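Poltilach 사다리형 오픈 선반 (화이트)
홈 > 사무가구 > 수납·선반 > 오픈 선반

제품번호 PL-11
판매 상태: 판매 중
배송: 직접 배송 또는 화물 배송 (지역에 따라 다름)
조립: 구매자 조립, 조립 서비스 선택 가능

제품 소개

Poltilach는 벽에 붙여 쓰는 사다리형 오픈 선반입니다. 뒤판과 옆판이 없고 양쪽 기둥 사이에 선반판을 걸어 고정하는 구조입니다. 사무실, 작업실, 회의 공간의 벽면 수납용으로 만들었으며 가정에서도 사용할 수 있습니다.

색상은 화이트 한 가지입니다. 기둥과 선반판은 같은 색으로 도장되어 있고, 표면은 무광입니다. 생산 시기에 따라 흰색의 톤이 조금 다를 수 있으므로 여러 대를 나란히 놓을 계획이면 한 번에 주문해 주십시오. 추가 주문 시에는 기존 제품의 라벨에 적힌 생산번호를 알려 주시면 가까운 톤의 재고가 있는지 확인해 드립니다. 라벨은 맨 아래 선반판의 밑면에 붙어 있습니다.

선반판 깊이는 300mm입니다. A4 바인더를 세워 꽂았을 때 앞으로 튀어나오지 않는 치수이고, 작은 화분이나 공구함, 우편물 상자 정도를 올려두기에 적당합니다. 깊이가 더 필요한 경우에는 같은 시리즈의 하부장과 함께 쓰는 방법이 있습니다. 프린터나 복합기는 깊이가 맞지 않으므로 올리지 마십시오.

규격

폭: 1000mm
깊이: 300mm
기둥 재질: 강철, 분체도장
선반판 재질: 강철, 분체도장
선반판 간격: 조절식
바닥 받침: 수평 조절발 포함
벽 고정: 상단 브래킷 포함 (벽 재질에 맞는 앵커는 별도)
색상: 화이트

기둥 높이는 표준형과 높은형 두 가지입니다. 높은형은 천장 배관이나 보가 노출된 공간에서 위쪽 벽면까지 쓰려는 분들이 주로 찾습니다. 주문 전에 바닥에서 가장 낮은 배관 또는 보의 아랫면까지 높이를 재 주십시오. 천장 높이만 재고 주문하셨다가 배관에 걸려 반품하시는 경우가 있습니다. 이 경우 왕복 운송비는 구매자 부담입니다.

하중

선반판 한 장에 올릴 수 있는 무게는 고르게 펴서 놓았을 때 65kg까지입니다. 무거운 물건은 아래쪽 선반에 놓으십시오. 한쪽 끝에 무게가 몰리면 선반판 걸이가 휘거나 빠질 수 있습니다. 선반에 매달리거나 기둥을 밟고 올라가지 마십시오. 모양이 사다리와 비슷하지만 사람의 체중을 받도록 설계된 제품이 아닙니다.

설치 공간에 대하여

오픈 선반은 뒤판이 없어 벽이 그대로 보입니다. 벽지나 페인트 벽은 물론이고 벽돌벽 앞에 두어도 벽의 색과 질감이 선반 사이로 드러납니다. 적갈색 벽돌처럼 색이 진한 벽에서는 흰색 기둥의 선이 뚜렷하게 보이고, 흰 벽에서는 선반이 눈에 덜 띕니다. 벽 색을 바꿀 수 없는 임대 사무실이라면 이 점을 먼저 생각해 보시기 바랍니다.

Talorlow 사무실은 천장을 마감하지 않고 보와 골판, 흰색 배관을 드러낸 공간입니다. 벽돌벽을 따라 선반과 낮은 수납장, 작은 책상을 배치하고 방 가운데는 비워 의자를 움직일 수 있게 했습니다. 배치는 Oksana Marchuk이 맡았습니다. 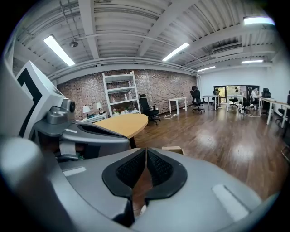 사진: Emil Rüegg / 장소: Talorlow 사무실 / 2018년 9월 10일

벽돌벽 앞에 높은 흰색 사다리형 선반을 세우고 칸마다 작은 물건을 올려 두었습니다. 선반 왼쪽의 낮은 흰색 수납장 위에는 흰 갓을 씌운 탁상 램프 두 개가 있습니다. 높은 가구 옆에 낮은 가구를 두면 벽 한 면을 전부 채우지 않고도 수납을 나눌 수 있습니다. 자주 꺼내는 물건은 선반에, 보이지 않아도 되는 서류나 소모품은 수납장에 넣는 방식입니다.

밝은 색 목재의 둥근 상판을 선반 앞에 두는 배치는 짧은 회의나 우편물 정리에 쓰기 좋습니다. 이때 선반과 테이블 사이에 사람이 서서 물건을 꺼낼 수 있는 폭을 남겨야 합니다. 테이블이 둥글면 모서리가 없어 같은 면적에서 통로를 내기가 수월합니다. 의자를 뒤로 뺐을 때 선반에 닿지 않는지도 확인하십시오. 바퀴 달린 의자는 생각보다 멀리 밀립니다.

책상은 벽에 붙이고 의자는 방 안쪽으로 빼서 쓰는 구성이 많습니다. 선반 옆에 책상을 둘 경우 콘센트 위치를 먼저 보고 선반 자리를 정하는 것이 좋습니다. 선반의 기둥이 콘센트를 가리면 멀티탭을 끌어와야 하고 바닥에 전선이 남습니다. 전선 정리용 클립은 부속품 목록에 있습니다. 기둥 안쪽 면에 끼워 쓰며 나사가 필요 없습니다.

벽걸이 에어컨이 있는 벽에서는 본체 바로 아래를 피해 설치하십시오. 바람이 직접 닿으면 가벼운 종이가 날리고, 점검할 때 선반을 비우고 옮겨야 합니다.

벽돌벽에 고정할 때

벽돌벽은 벽돌의 상태와 줄눈의 강도가 건물마다 다릅니다. 상단 브래킷은 반드시 벽에 고정해야 하며, 고정하지 않고 세워만 두는 사용은 허용하지 않습니다. 앵커는 벽돌용을 쓰고, 구멍은 벽돌 가장자리를 피해 뚫으십시오. 오래된 벽돌은 타격 드릴로 뚫을 때 깨질 수 있으므로 먼저 타격 없이 작은 지름으로 뚫은 뒤 넓히는 것을 권합니다.

벽면이 고르지 않으면 브래킷과 벽 사이에 틈이 생깁니다. 동봉된 간격판을 틈에 끼운 다음 조이십시오. 브래킷을 억지로 당겨 붙이면 기둥이 뒤로 기울어 선반판의 수평이 맞지 않습니다. 얇은 장식용 벽돌 타일은 뒤쪽 구조체까지 앵커가 들어가야 합니다. 임대 건물은 타공 전에 건물 관리자에게 확인해 주십시오.

조립 순서

두 사람이 함께 조립하십시오. 십자드라이버와 수평계가 필요하고, 육각 렌치는 상자에 들어 있습니다.

1. 바닥에 상자를 펴고 기둥 두 개를 나란히 눕힙니다.
2. 맨 위와 맨 아래 선반판을 먼저 끼우고 나사를 가볍게 조입니다.
3. 선반을 세워 설치할 벽에 붙입니다.
4. 수평 조절발을 돌려 앞뒤와 좌우 수평을 맞춥니다.
5. 상단 브래킷 위치를 벽에 표시하고 선반을 잠시 옮긴 뒤 구멍을 뚫습니다.
6. 선반을 제자리에 놓고 브래킷을 고정합니다.
7. 나머지 선반판을 원하는 높이에 끼우고 모든 나사를 끝까지 조입니다.

사용 중 선반판 높이를 바꿀 때는 해당 칸의 물건을 모두 내린 다음 작업하십시오. 맨 위와 맨 아래 선반판은 구조를 잡아 주는 부품이므로 위치를 바꾸지 않습니다.

구성품

기둥 2개, 선반판(주문한 수량), 상단 브래킷, 수평 조절발, 조립 나사, 간격판, 육각 렌치, 설명서. 벽 고정용 앵커와 전선 정리용 클립은 들어 있지 않습니다.

함께 쓰는 제품

Semeniuk 낮은 수납장. 문이 달린 화이트 수납장입니다. 윗면에 램프나 소형 스피커를 올려둘 수 있습니다. Poltilach와 나란히 놓을 때는 선반 기둥의 조절발을 돌릴 수 있도록 손이 들어갈 만큼 간격을 띄우십시오.

Wokness 벽붙이 책상. 폭이 좁은 방을 위한 작은 책상입니다. 상판 뒤쪽에 전선 구멍이 있습니다. 상판은 화이트와 오크 중에서 고를 수 있고 다리는 화이트입니다.

Poltilach 추가 선반판. 본체와 같은 폭, 같은 깊이입니다. 걸이와 나사가 포함됩니다. 8월 이전에 생산된 제품은 걸이 모양이 달라 호환용 걸이를 따로 주문해야 합니다. 생산번호를 알려 주시면 맞는 걸이를 확인해 드립니다.

관리

마른 천이나 물을 꼭 짠 천으로 닦으십시오. 얼룩은 중성세제를 묽게 타서 닦고 물기를 남기지 마십시오. 연마제가 든 세제, 아세톤, 시너는 도장을 상하게 합니다. 도장이 긁혀 강판이 드러난 곳은 녹이 슬 수 있으므로 보수용 페인트를 바르십시오. 나사는 설치 후 한 달이 지났을 때 한 번 더 조이고, 그다음부터는 일 년에 한 번 점검하면 됩니다.

화분을 올릴 때는 물받침을 쓰십시오. 욕실, 세탁실, 실외에서는 사용할 수 없습니다.

배송과 반품

기둥과 선반판은 상자가 따로 포장됩니다. 상자가 같은 날 모두 도착하지 않을 수 있습니다. 높은형 기둥은 길이 때문에 일부 승강기에 실을 수 없습니다. 계단으로 올려야 하는 건물은 주문서의 메모란에 층수를 적어 주십시오.

받으신 뒤에는 상자 겉면을 먼저 확인하고, 찌그러진 곳이 있으면 개봉 전에 사진을 찍어 보내 주십시오. 조립하지 않은 제품은 수령일로부터 7일 안에 반품 신청을 할 수 있습니다. 제품에 이상이 있는 경우를 제외하고 조립한 제품과 벽에 고정했던 제품은 반품 대상이 아닙니다. 부품이 빠졌거나 손상된 경우에는 제품 전체를 돌려보내지 않아도 해당 부품만 보내 드립니다.

자주 들어오는 문의

두 대를 이어 붙일 수 있습니까?
나란히 놓을 수는 있으나 기둥을 공유하지는 않습니다. 각각 벽에 고정해야 합니다.

방 가운데에 칸막이처럼 세울 수 있습니까?
세울 수 없습니다. 벽 고정을 전제로 한 제품입니다.

바닥이 기울어져 있는데 괜찮습니까?
조절발의 범위 안이면 설치할 수 있습니다. 조절발을 끝까지 풀어도 수평이 맞지 않으면 바닥에 단단한 받침판을 깔아야 합니다. 종이나 골판지를 접어 괴지 마십시오.

걸레받이가 있는 벽에도 붙습니까?
기둥 아래쪽이 걸레받이에 닿아 벽에서 조금 떨어집니다. 상단 브래킷에 간격판을 같은 두께만큼 넣으면 기둥을 수직으로 세울 수 있습니다.

선반판에 책을 가득 꽂아도 됩니까?
표시된 하중 안에서는 가능합니다. 크기가 큰 도록이나 코팅지 책은 무거우므로 아래 칸부터 채우십시오. 옆판이 없어 끝에 꽂은 책이 쓰러질 수 있으니 북엔드를 함께 쓰십시오.

견적과 문의

대량 주문은 설치할 벽의 폭과 높이, 벽 재질, 필요한 선반판 수를 적어 문의 양식으로 보내 주십시오. 도면이 있으면 첨부해 주십시오. 조립 서비스를 원하시면 건물의 작업 가능 시간과 주차 여부도 함께 적어 주시기 바랍니다.

관련 문서: 조립 설명서 / 벽 재질별 앵커 안내 / 부속품 주문서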